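Blog > Days Out > Behind the Scenes > Skirthorpe open day

Robots, tea and one very abrupt silence: my visit to Skirthorpe

I'd been on the waiting list for the Skirthorpe open day for ages, so when an email came saying a spot had opened up I said yes before I'd even looked at the train times. (Bad idea. 2 changes and a bus.) Skirthorpe is where Verbruggen tries out its store robots, and they let the public in once a year to poke around and ask silly questions. I asked plenty!

Our guide was Volodymyr Tkachenko, a very patient man who runs the shelf-picking tests. The system is called Vomel, and the idea is that an arm takes orders from ordinary grocery shelving, the same stuff you'd see in any store. I'd expected some sort of special robot warehouse, but it was granola and snack bars, and I got hungry right away.

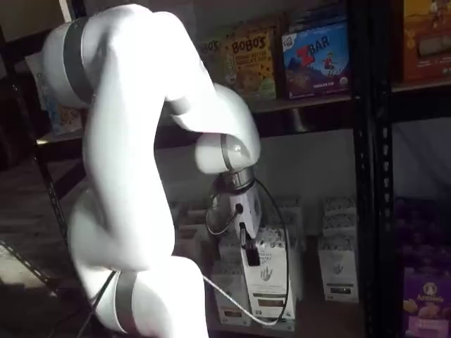

Volodymyr told us the arm had a list of 169 items to get through that day, and that boxes are supposed to be the easy ones. Pouches are the pain, he said, because they slump. So naturally it was a box that got us.

We were all leaning on the barrier, chatting away, when the arm just stopped. No bang, no alarm, only a little two-note beep and then the kind of quiet where you notice how loud everything had been. The screen on the desk said "path force limit" and a code, 2414, which Volodymyr read out in the voice of someone who has read it out before.

It had gone in for a box of tea and met more resistance than it was expecting. The arm feels that as a push back through its joints, and past a certain point it locks up and waits for a person. A man next to me asked why it couldn't just wiggle free, and the answer was that it used to! In June last year an earlier version did exactly that, and dragged a whole column of cartons onto the floor with it.

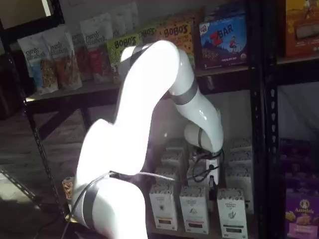 What they did about it

I assumed somebody would reach over and give the thing a nudge. Absolutely not. Volodymyr hit the stop, turned a key, took the key out and put it in his pocket, and only then opened the gate. He said the key is the bit visitors think is fussy and the bit he'd fire himself over. A stopped arm can still be a powered arm, and it doesn't know you've got your head between it and the shelf.

Then came a lot of crouching with a flashlight. The first guess was the cable, which I'd have put money on, as it's the sort of thing I'd catch on a door handle. 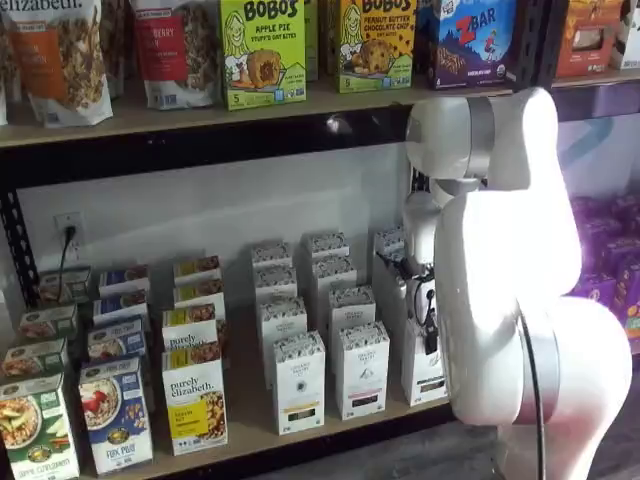

The cable was fine, though. The trouble was the map. Someone had restocked that morning and shifted the tea forward a little, and Vomel was still working from the overnight scan, so it thought it had room that it didn't have. They have a rule that you rescan after restocking, but it lives on a sheet of paper on the back of a door. Volodymyr wants the gate to refuse to arm until a new scan is done, and he's asked Fustine, the firm that makes their safety controllers, to price it up.

The whole stoppage ate most of our slot, so we missed the packing demo, and a couple of people were grumpy. I wasn't! I've been on tours where everything runs perfectly and I couldn't tell you one thing about them a week later.

Practical stuff: it's free, but you have to book, wear flat closed shoes (they do check), and the coffee machine only takes coins. The bus back is hourly and I missed it by the length of a parking lot.

Contact | Copyright 2021 | Back to top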